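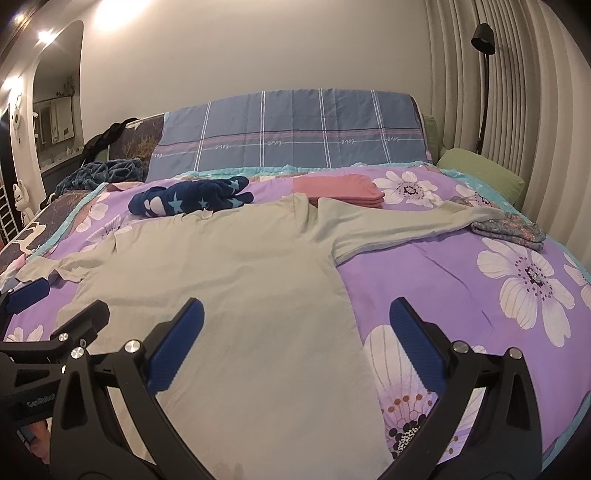 Search this repo

# Stilwood gripper pair: setup and care notes

I keep these notes for whoever gets the pair after me, so they're chatty and a bit out of order (sorry!). They go with the Stilwood shirt-folding data, 1,277 episodes in all, 659 of them done before I swapped the finger pads in February.

## Before a session

- Wipe both blue pads on each gripper with a barely damp cloth. Lint loves those ridges.
- Check the silver screws next to the pads. Snug is enough, and please don't lean on the driver!
- Open the jaws all the way, close them, do it again. If one side drags, stop and clean the pivot.
- Lay the shirt out flat with the sleeves spread. I like starting with the jaws wide open over the body of the shirt.

## Calibration

Run `valtavow zero --pair` with both grippers closed, then open them by hand when it beeps. I redo this every 5 episodes if the room is warm, otherwise whenever the width reading looks off. Left and right have separate offset files, and mixing them up cost me a whole evening once.

## Swapping pads

Back out the 2 screws, slide the old pad off, and clean the seat before the new one goes on (old glue crumbs make it sit crooked). Spare pads are in the Shemweta drawer. Zero again afterward, always.

## Known problems

Thin knits sometimes bunch up between the pads. The Gestside loader also drops the last bit of any episode you stop too fast, so hold still for a moment before you hit the button.

Last edited 5 Aug 2025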